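## 玩具厨房角:九月整理通知

楼下活动室的玩具厨房角从上个月起改了收纳办法,这里把目前的情况和接下来要请各家配合的事情写一下。

先说登记的结果。Hilkka Väisänen 和 Grigore Oprea 用两个晚上把柜子里的东西全部拿出来过了一遍,连同积木和拼图,一共登记了434件,其中属于厨房角的接近一半。去年春天登记的时候比这个数要多,少掉的那部分主要是小件:夹子、勺子、切开成两半的蔬菜。有几件后来在沙发垫下面找到了,剩下的估计是跟着孩子的口袋回了家。请大家有空翻一翻家里的玩具箱和外套口袋,找到的话直接放进门口的灰色纸箱,不用登记,也不用说明是谁家的。

柜子本身没有换,还是原来 Brenholm 的那一组,只是把中间两块隔板往上挪了一格。原来的高度放不下大盘子,孩子们收拾时总是斜着往里塞,时间长了盘子边缘都磨毛了。现在大盘子可以平放。最上面一层留给大人用的东西,例如备用桌布和清洁剂,这一层的门加了扣,请随手扣好。 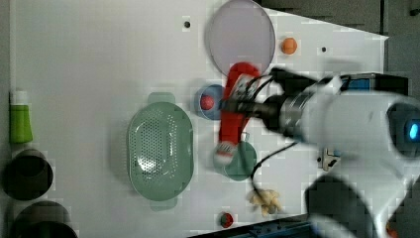

分类的办法改得比较多。以前是按颜色分筐,收起来好看,玩起来不方便,孩子要把每个筐都倒空才能凑齐一顿饭。现在改成按用途分,一共四类:盛东西的、吃的、瓶罐、其他。盛东西的包括盘子和碗,像淡紫色的大圆盘、蓝色的小碗都归这一类,放在第二层,大的在下,小的在上。椭圆形的绿色沥水篮也归这一类,不过它比较占地方,单独靠右侧放,里面不要再装别的东西,否则拿的时候容易撒一地。吃的放在第三层的浅筐里,草莓、橙色小球这样的小件都在里面。小件最容易滚到桌子底下,收拾的时候请低头看一眼。瓶罐类竖着放在最左边,盖子要拧回去。

“其他”这个筐是 Blagoje Đorđević 提议加的。每次收拾到最后,总会剩几样说不清该放哪里的东西,比如娃娃的鞋、混进来的小球、不知道是姜还是爆米花的那一类小玩意儿。以前大家会为这个站在柜子前面想半天,或者干脆留在桌上。现在拿不准就放进“其他”,每周三晚上由值班的人统一分一次。不属于厨房角的,会送回玩具原来的柜子。

清洗方面,塑料的盘碗和食物每两周洗一次,用温水加少量洗洁精,冲干净以后倒扣在毛巾上晾干,第二天早上再收。请不要放进洗碗机,夏天有一批就是这样变形的。布做的东西不要和塑料的一起泡,单独装进网袋,由 Hilkka 带去洗。瓶子里面容易积水,晾的时候请把盖子打开,完全干了再盖上。如果发现哪一件有裂口或者毛边,不要放回筐里,放在水池右边的托盘上,值班的人会看能不能修。

桌子也有一点变动。白色桌面的那张以后固定作玩具厨房用,画画和捏泥请去窗边的长桌。颜料渗进桌面的缝里很难擦,上次 Zlatko Mladenović 擦了一个下午,还是留了一点印子。吃点心也请到长桌上去,真的饼干和假的饼干混在一起,最小的几个孩子分不清楚。

关于捐赠。活动室目前不缺食物类的玩具,水果尤其多,请暂时不要再送水果。比较需要的是:

- 带盖的小锅,大小不限
- 结实的木勺或塑料勺
- 给孩子穿的围裙,能系紧的
- 浅一些的收纳筐,高度不超过手掌

旧的没有关系,干净、没有破损就可以。带电池、会发声的玩具这次不收,活动室回音大,同时响两三个,隔壁自习的人没法坐。太小、能整个放进嘴里的东西也请留在家里。

标签还没有做完。Hrvoje Stojanović 画了四张图样,盘子、苹果、瓶子和一个问号,打算贴在筐的正面,这样不识字的孩子也能自己收。图样已经挂在柜门内侧,有意见的可以用铅笔写在旁边。定下来以后会过塑再贴,大概九月底能贴好。在那之前先用胶带上的手写字代替,掉了请帮忙按回去。

收拾的时间照旧,傍晚关门前留出一刻钟。孩子多的时候可以分开来做,大一点的管盘碗,小一点的管吃的,大人只管瓶罐和擦桌子。上周试过一次,比原来快,桌子底下也比以前干净。抹布挂在水池左边,蓝的擦桌子,黄的擦地,用完请洗一下再挂回去。

十月的值班表贴在门口,还有两个晚上空着,愿意来的请直接写上名字。换班的话双方自己说好,在表上改一下即可。柜子钥匙仍旧在 Grigore 那里,他不在的时候请找 Zlatko。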